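Wochendosierer und Glasschalen: Sortierplatz neu eingerichtet

Der Übungsplatz zum Vorsortieren kleiner Teile in der Werkstatt Druvdale ist seit Dezember wieder in Betrieb. Das Grundmaterial bleibt unverändert: helles Tuch als Unterlage, runde Klarglasschalen, Kugeln in Grün und Dunkelrot, dazu ein Wochendosierer mit beschrifteten Deckeln. Eine Übung umfasst 60 Umlagerungen. Der Satz Kugeln von Denmont enthält 216 Stück und lagert im Schubfach unter dem Tisch.

Die Schalen stehen frei auf dem Tuch – ohne Klebepunkte und ohne Gummiring. Beim Umlagern wird nach Farbe getrennt. Der Dosierer kommt erst im zweiten Teil der Übung zum Einsatz; bis dahin bleiben seine Deckel geschlossen. Das Tuch wird vor Beginn glatt gezogen, Falten unter dem Schalenboden sind zu vermeiden.
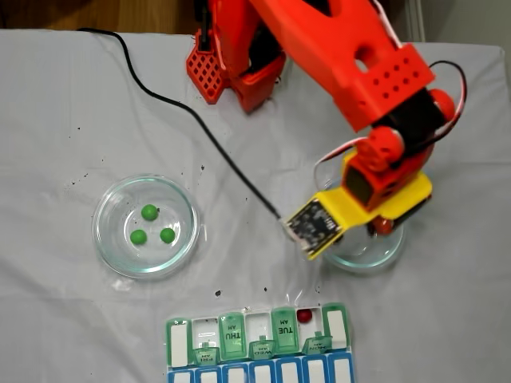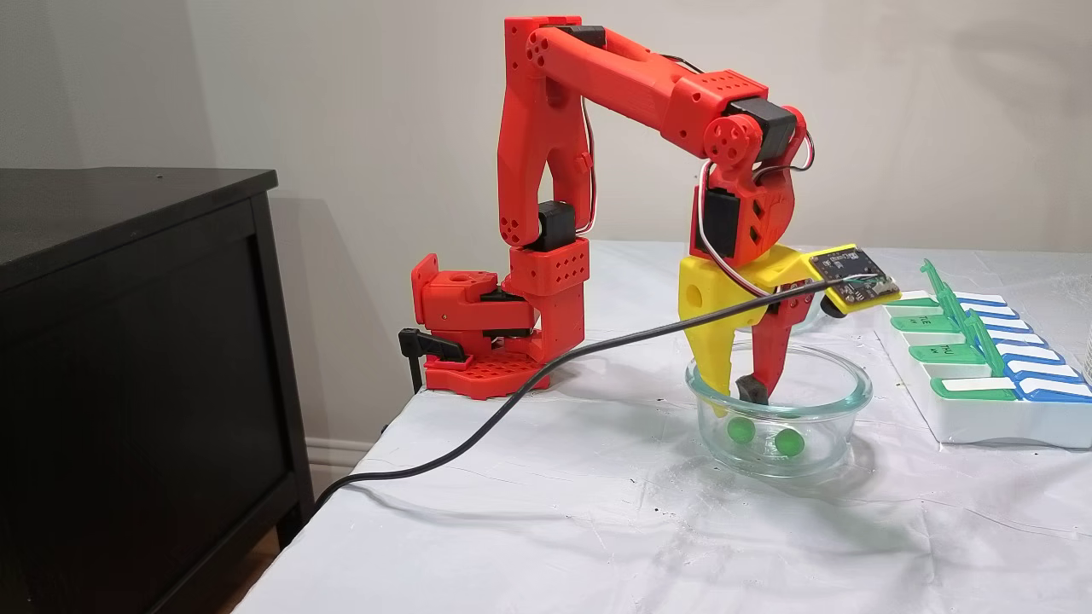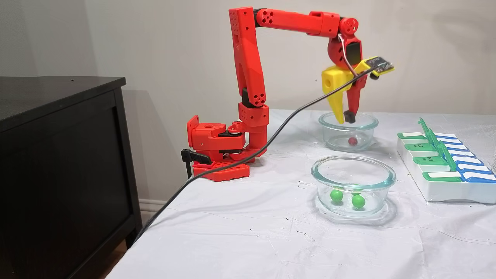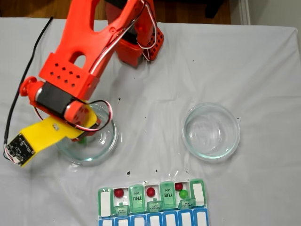 Klarglas auf weißem Tuch, im letzten Bild eine Schale ohne Inhalt.

Laur schrieb dazu, das weiße Tuch sei für Klarglas die falsche Wahl, der Schalenrand hebe sich bei Deckenlicht kaum ab. In der eigenen Gruppe werde seit Längerem auf mattem Dunkelgrau sortiert, und bei den grünen Kugeln sehe man den Unterschied sofort. Gegen den Dosierer sei nichts einzuwenden, nur müssten die Fächer vor jedem Durchgang ausgewischt werden, sonst blieben die Kugeln am Boden haften.

Ein graues Tuch von Drokano, Kantenlänge 57 cm, ist bestellt und wird zunächst an einem Platz erprobt. Bis dahin gilt die bisherige Unterlage. Ersatzschalen stehen im Regal, Fach 2. Beschädigte Schalen bitte nicht zurückstellen, sondern in die Glaskiste neben der Tür legen. Der Platz ist am Samstag ab Mittag frei.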